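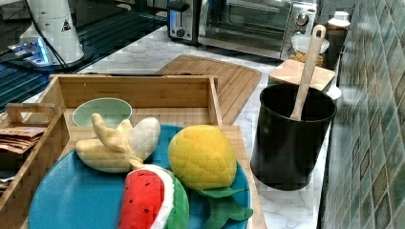 Studum Kitchen Counter Set

README, last touched in October by Aisyah Wuisan

Welcome! Studum is a collection of short recordings of one very ordinary activity: putting things where they go on a kitchen counter. Plush fruit onto plates, plates into trays, cutting boards cleared and filled up again. We had a great time putting it together, and we hope you find plenty of uses for it that never crossed our minds.

What's in it

The set has 503 episodes, sorted into 18 small chores. Each episode has its own folder with the pictures, a one-line instruction in everyday English, and a notes file. Most of the notes files are blank. The ones Mawar Liem wrote are long and wonderful, and you should read them (start with the ones on folding towels).

Some of the instructions, as written:

put the banana on the plate
move the pineapple to the cutting board
set the plate down in the tray
take everything off the board

The counter

All the chores happen on a working kitchen counter, and we left the everyday stuff out on it. We think this is one of the best things about the set! A chore like "clear the board" is much more interesting with a toaster next door and a whole row of jars and canisters along the back.

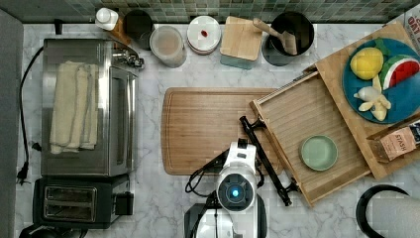
Left and right in the instructions always mean left and right for a person standing at the counter and facing the tiles. Genowefa Nowicki went through every instruction to check this, and her fixes are already in. If you find one she missed, please tell us.

The objects

Plush fruit: soft, squashy and very forgiving. The banana has separate peel flaps that can end up pointing any which way, so don't expect its outline to match from one episode to the next. The pineapple has big floppy leaves. In the labels, the leaves count as part of the pineapple and the peel as part of the banana.

Plates: called by color in the instructions, so "the blue plate" or "the green plate". Innes Mowat wanted to call the smaller ones saucers - you may still run into the word in a few older folders.

Trays and boards: a tray has raised sides, a board doesn't. The groove in a cutting board doesn't make it a tray. Both are labeled simply as wood, with no guess at the kind.
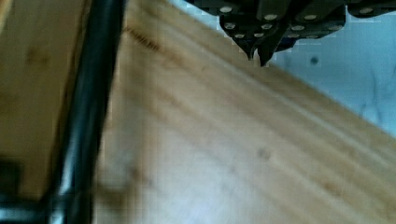

Close view over a wooden board, with the gripper's fingertips at the top.

Known problems

Glare on the wood and the marble is strong in places. We kept those episodes, and they carry the tag "bright".

Close views can be blurry, especially for whatever is nearest. Tag: "soft".

In 8 episodes the instruction says "bowl" and means a plate. Still on the to-do list.

Labels

There are more than 2,000 object outlines, all drawn by hand in Flitum. Dionysis Vasilakis checked them and wrote the short labeling guide in the docs folder. It's a good read even if you never plan to draw an outline yourself - the page on overlapping leaves is my favorite.

Using it

Share it, change it, teach with it. Please keep this README with any copy you pass along, and send corrections to Mawar or me. New chore ideas are very welcome too, and we'd love to see some with stacking!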